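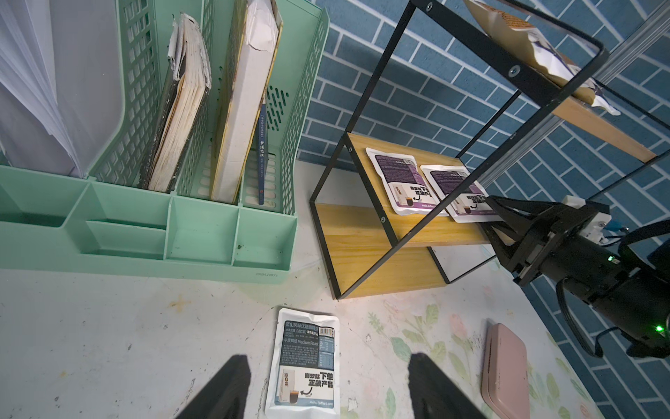 腕部相机的视角:桌上一袋咖啡,架子上两袋,对面那只臂的夹爪正伸向右边的紫色袋。

最后更新:2023年12月20日,星期三

1/
夹爪对比做完了一轮,按顺序记一下。两款平行夹爪,Jaderex 和 Plomby,都装在同一套双臂上,任务是从桌面和小架子上拿咖啡小袋。控制器用 Mottram,腕部相机用 Skokanby 的小模组。以前发过的硬物抓取结果不重复了,这次只看软包装。

2/
先说为什么选咖啡袋。薄,软,表面滑,平躺在桌上时几乎没有能下手的侧面。盒子、杯子这类东西两款都抓得很稳,测不出差别。咖啡袋一上来差别就有了。再一个原因是便宜,抓破了也不心疼,超市整盒买。

3/
硬件上两款的主要区别在指尖。Jaderex 出厂指尖偏厚,端面是平的,胶垫软。Plomby 的指尖薄一点,前缘有个小斜角,胶垫硬。行程接近,闭合速度都调到了同一档。力控方面,Jaderex 给的是电流环,Plomby 给的是五级力度,中间值设不了。

4/
安装。Jaderex 的法兰孔位和我的臂对得上,四颗螺丝拧上就行。Plomby 要加转接板,加完以后指尖往前多出一截,工具坐标得重新标。我第一次忘了改末端负载,臂在伸展姿态下会慢慢往下沉,查了一个晚上才想起来。

5/
线缆要单独说。两款都是从尾部出线,Plomby 的线偏硬,腕关节转到底时会顶住相机支架。后来我把线往外侧绕了一圈,用魔术贴绑在前臂上。相机支架是自己打印的,改到第三版。第一版挡住了指尖,第二版螺丝孔太靠边,裂了。

6/
相机安装角度对结果影响很大,比我原先估计的大。Skokanby 这个模组视场宽,装在腕部往前下方看,两根指头会从画面底边进来,占掉一块地方。开始我想把指头完全避开,把相机往上抬,结果最后几厘米什么都看不见。现在的装法是指头留在画面里,近处的小袋落在两指之间,对位时看得很直观。

7/
画面里有指头还有一个好处,能看出指尖有没有装歪。Plomby 的指尖靠两颗小螺丝固定,抓久了会松。有一天的录像从中午开始左指就偏了,我是晚上回看才发现的,那半天的数据全部没算进来。

8/
测试布置没有特意收拾,就是平时的桌子。浅色桌面,右边有一块印花,叶子和花的图案,已经有点褪色。旁边放着得力的薄荷绿桌面收纳架,里面插着纸和几本旧书,有一本是《梦溪笔谈》。墙纸是蓝色砖纹。中间靠右立一个黑色方管的小架子,带木板,咖啡袋放在桌上和架子上两个位置。

9/
有人之前留言建议换成纯色背景再测。我没有换。以后真正用的时候背景就是这样的,印花、污渍、划痕都在。检测模型要是在印花上认错,那是模型要解决的事,换块白布只会让我晚几个月才知道。

10/
计数规则:夹住、抬离支撑面、保持三秒、放进指定区域,四步都完成才算成功。中途掉了算失败,夹起来但袋子被戳破也算失败。每次抓取前由我随手摆放,桌面和架子交替。两款夹爪各做156次。

11/
结果:
Plomby 成功103次
Jaderex 成功106次
只看这两个数字,等于没差别。重新摆一遍再测,谁高谁低很可能会换过来。所以我不打算说哪款成功率高。

12/
有意思的是失败的样子。Plomby 失败的53次里,有36次是同一种情况:袋子平躺在桌上,指尖前缘碰到袋边以后没有插到下面,直接把袋子往前推走了。硬胶垫在光滑的袋面上抓不住,一推就滑,滑出去以后臂还按原来的位置闭合,夹了个空。

13/
Jaderex 的50次失败比较分散。有的是指尖太厚,从架子上拿的时候碰到木板边;有的是两只袋子叠着放,一次夹起两只,后一只半路掉下来;还有几次是夹得太靠角,抬起来以后袋子里的东西往下坠,慢慢转了个方向滑脱。没有哪一类特别多。

14/
从改进的角度看,我反而更愿意在 Plomby 上花时间。失败集中在一个动作上,改好这一个动作,数字就会上去。Jaderex 那边要改的地方零零碎碎,每样都只能补回来几次。

15/
已经试过的改法有两个。第一,下指之前先用一根指头轻压袋子的一端,另一端会翘起来一点,再从翘起的那边进去。单独试了一个下午,感觉有用,次数太少,不报数字。第二,在指尖上贴一层薄硅胶片。摩擦够了,可是贴上以后斜角就没了,插不进去,又撕掉了。

16/
架子上的抓取和桌面不太一样。架板比桌面窄,袋子边缘有时会悬出来一点,这种最好抓,两款基本都能一次夹住。麻烦的是两只袋子挨着放,一只压住另一只的边。从上面往下看轮廓连在一起,分割经常给出一整块,抓取点落在两只中间。

17/
对这种情况,双臂比单臂方便。一只臂停在旁边,用腕部相机看着,另一只臂去拿。两个视角合起来,遮挡少很多。代价是两只臂的工作空间重叠,路径规划会变慢,有时候算出来的路线绕得莫名其妙。我现在给旁观的那只臂固定了三个观察位,不让它自由规划。

18/
还有一点,小架子的方管上有外露的螺栓,深度图在那几个位置会出噪点。规划器有时把噪点当成障碍物,于是绕远,有时直接报无解。我在碰撞模型里把架子手工画成几个长方体,深度点云落在架子范围内的一律忽略,之后就正常了。

19/
控制器。Mottram 这台用了半年,从6月到现在,总的来说稳定。优点是双臂时间同步做得好,两边的关节数据对得上。缺点是夹爪接口的文档写得很简略,Plomby 的力度档位要发一个额外的字节,手册里没提,我是抓包看出来的。发错了也不报错,夹爪就按最大力合上,咖啡袋被夹破过几只,桌子擦了好几遍。

20/
Mottram 新固件改了夹爪状态的回传频率,升级之后如果发现“已夹住”的信号来得比以前早,需要把判断阈值调一下。我没调之前,臂会在指头还没合紧的时候就开始抬。这一批数据都是调好以后重新做的。

21/
Malcolm Fothergill 看了我的初版表格,提了两个意见。一个是摆放由我自己动手,难免会越摆越顺手,应该用随机数决定位置和朝向。另一个是两款夹爪应当隔天交替测,我是先做完 Plomby 再做 Jaderex,相机标定有漂移的话全算在后一款头上。两条都说得对,下一轮照改。

22/
标定漂移我回头查了。做完全部测试以后重新标了一次手眼,和开始时相比有偏差,不大,但是对这么薄的袋子来说可能已经有影响。具体影响了几次没法倒推。所以前面那两个数字请当成粗略的参考。

23/
噪音和发热顺便说一下。Jaderex 闭合时有一声尖的,晚上在家里做会比较明显。Plomby 安静,连续工作一个小时以后外壳温热,没有触发过保护。两款断电以后都能用手推开,急停按下去不会把东西死死夹在里面。

24/
有几位问能不能只买一款。抓盒子、瓶子、杯子,买 Jaderex,装上就能用,不用转接板。主要抓薄的、扁的,又愿意自己调动作,可以考虑 Plomby。两样都要抓的话,我现在两只臂上打算各装一款,先跑一段时间看看分工麻不麻烦。

25/
有人问吸盘。试过,很早以前。咖啡袋表面平整的时候吸得起来,袋子一皱就漏气,还得拖一根气管。带皱的包装在我这里占多数,吸盘就收进抽屉了。以后要是换成带波纹的软吸盘,可能会再试一次。

26/
相机也有人问。Skokanby 的彩色画面够用,袋子上的字近处看得清楚,“Medium Roast”这种小字在画面里能读出来。深度近处有盲区,指尖前面一小段没有数据,最后一段只能靠彩色图对位。自动曝光建议关掉,夹爪自己是黑的,占的面积一变,画面就跟着忽明忽暗。

27/
下一轮的安排:位置随机,两款交替,每天开始前标定一次,加上先压一端再下指的动作。物品还是咖啡袋,再加一种扁盒子做对照。指尖也想打印一版介于两者之间的,厚度减下来,斜角保留,外面套软胶。

28/
原始表格还在整理,有几行备注是我自己的缩写,要改成别人看得懂的。整理好了接在这条后面。螺丝规格和转接板尺寸已经有三个人问了,转接板图纸在上一个串里,螺丝用 M4,长度看你的板厚。

相关内容
Plomby 转接板图纸和安装顺序
Skokanby 腕部相机支架第三版
Mottram 固件升级后夹爪状态提前的处理
硬物抓取记录:盒子、杯子、瓶子
手眼标定多久做一次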